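3.2 Table-setting materials

Play-based table setting was one of four activities in the Plirum set. We recorded 156 sessions, most of them in the hour before lunch, and coded 1,087 placements, a placement being any item put down and left for at least the length of a slow count to five. Items picked straight back up were logged separately and are not reported in this section. Coding followed the scheme in Section 2, with one change: Saron Beyene added a code for items put down on their side, after the pilot sessions in June showed that the original scheme had no place for them.

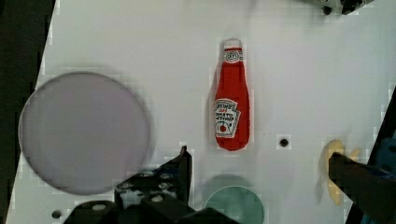

Figure 3. Condiment and round items on the white tabletop.

Orientation proved harder to code than position. For plates and placemats the question hardly arises, as a plain disc looks the same whichever way it is turned. Condiments are different, because adults hold firm ideas about how they should stand. The ketchup bottle in Figure 3 is lying flat, and under the first version of the scheme two coders could reasonably have marked it as either "placed" or "dropped". We now code any bottle in this position as "placed, lying" and make no judgement about intent. Of the 741 placements that involved a condiment, 400 were coded this way.

Colour matching was left out of the analysis. The round items come in several muted shades, including a pale lavender-grey and a teal-green, and coders at the Ravmont site disagreed too often over which ones belonged together. Size was kept, measured across the widest part of each item.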